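Search news and releases
Enter keyword

FOR RELEASE IN NOVEMBER

Husideck opens Jinis planner to outside users, and asks them to keep their expectations modest

Husideck is releasing Jinis, its task-planning software for two-fingered grippers, to anyone who wants to try it. The company's own staff would like to say at the start what it has not shown. Jinis has been tested on one kind of job, a guess-the-character board with hinged cards.
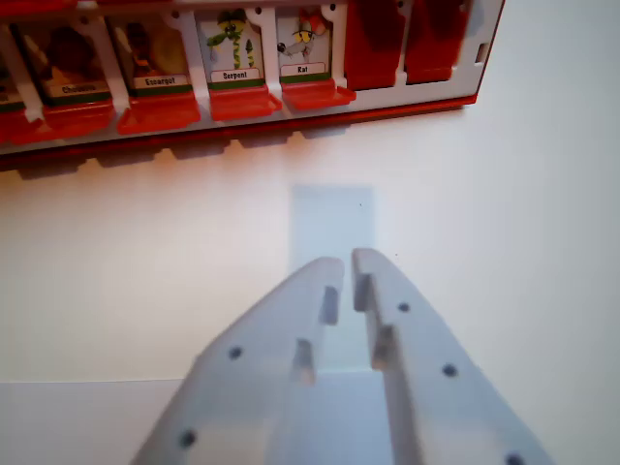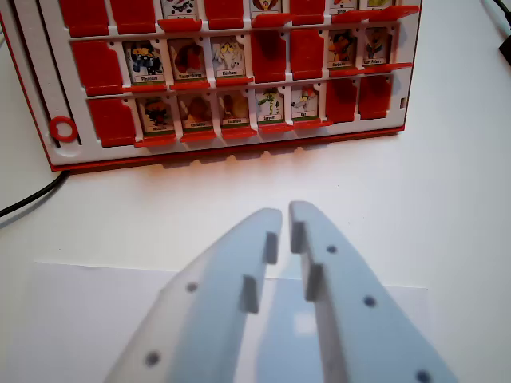 The software has two parts. A perception module reads the board from the wrist camera and labels each tile as up or down. A planner then picks the next tile and works out an approach for the fingers. We have all seen demos where those two steps look effortless, and most of them were filmed on the tenth try.

"I was against calling this a release," said Iqra Warraich, who leads planning work at Husideck. "A board game is a tidy problem. The hinges only go one way and the tiles stay where they are. If somebody tells you this means the arm can sort your kitchen drawer, ask to see the drawer."

Over 200 trial runs, Jinis finished 104 without a person stepping in. In 17 of the failed runs the perception module reported the wrong state for a tile and the planner went along with it. The rest were mostly planning timeouts and missed contacts, and the full log comes with the download so that readers can argue with our labels.

Ottmar Teuber, who maintains the control code, is not convinced that a learned perception module beats a few hand-written color rules on a job this small. Both versions are included. He asks that users run the plain one first and write down what they get.

Paracha, the replay tool that ships with Jinis, may be more useful than the planner. It steps through a run and shows what the software believed at each moment, next to the camera image - handy when the log says "success" and the operator remembers otherwise.

Jinis needs a calibrated wrist camera and two fingers. Support is limited to two engineers. Questions go to Kausar Malik at the Husideck press desk.

Related releases
Husideck drops cloud requirement from Paracha
Briltari gripper driver: known problems
Pei-shan Fung joins Husideck testing group
Why we withdrew our spring benchmark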